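Ornness FAQ

Hi, I'm Noman Hayat, and I make Ornness pretty much on my own. My inbox has been filling up with the same questions since the demo went out, so I've pulled the most common ones together. Last updated 13 Jun 2022.

What kind of game is it?

It's a slow-ish action RPG where you play a ferry pilot who gets stuck on the wrong side of a flooded valley. You fight, you fish, you patch up your boat, and you spend a lot of time arguing with the people of Bemden, the town where most of the story happens. If you like older side-scrolling RPGs with a big map and a grumpy cast, I think you'll feel at home!

When is it coming out?

I'm aiming for August on PC. Consoles come later, and I don't want to give a month for those until I've been through certification once and know what it does to my hair.

Which platforms?

Windows first, then Switch. I'd love to do a Mac version (I get asked a lot) but I don't own a recent Mac to test on, so please don't buy it hoping for one. It does run on Steam Deck — I've played the first two chapters that way, on the couch, with the text size bumped up.

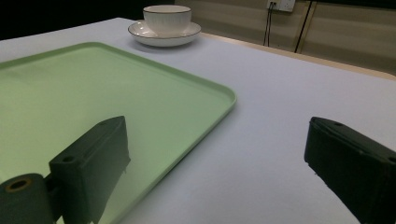
How long is it?

My testers mostly finish the main story in one long weekend. There are 71 side jobs on top of that, and some of them are tiny (bring a lady her hat) while a few, like the Lougher mine, could be their own chapter. You can leave nearly all of them alone and still see the ending.

Will my demo save carry over?

Yes, with one catch. Your level, your gear and your boat parts come with you, but money is capped at 3,000 coins. A few of you found the eel trick in the demo and came out of it rich enough to buy the whole harbor, and I've had to protect the early shops a bit. The eel trick itself is gone, sorry. I'll miss it too.

To move the save, start the full game on the same PC and pick Import from the title menu. If the option is grayed out, open the demo once, save at any lantern, quit, and try again.

How many difficulty settings are there?

There are 5, and you can switch between them any time from the pause menu. The easiest one lets you skip a boss after losing to it twice. The hardest one takes away the map markers and makes Fladier, the big heron thing from the trailer, show up whenever it feels like it. I can't beat that mode yet.

Can I play with a controller?

You can, and I'd say you should. Keyboard works fine for everything except the fishing, where the analog stick just feels nicer.

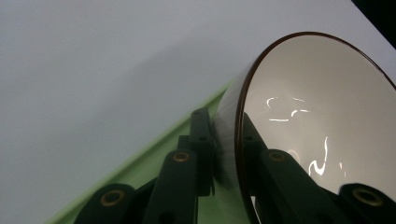

You can remap every button on either one, including the menu buttons, and the prompts on screen will change to match. Left-handed layouts are in there as a preset. If your pad isn't recognized, unplug anything else that could count as a controller (racing wheels are a big one) and restart the game.

Is there co-op?

No, and there won't be. I tried it for a couple of months and the boat fights fell apart with two people on deck.

What's new since the demo?

Lots! The last patch list had 217 entries on it, although plenty of those are typos. The bigger changes are faster menus, a proper dodge on ladders, and a rewritten opening that gets you onto the water much sooner.

Can I stream it or post videos?

Please do! Monetized is fine, music is fine, the whole ending is fine. Just put a spoiler warning on anything past the dam.

I found a bug. Where do I send it?

Use the Report button in the pause menu if you can, as it attaches your save and a log for me. If the game won't start at all, use the contact form on this site and tell me your graphics card and what the last thing on screen was. I read everything, but replies can take me a few days when I'm deep in a build.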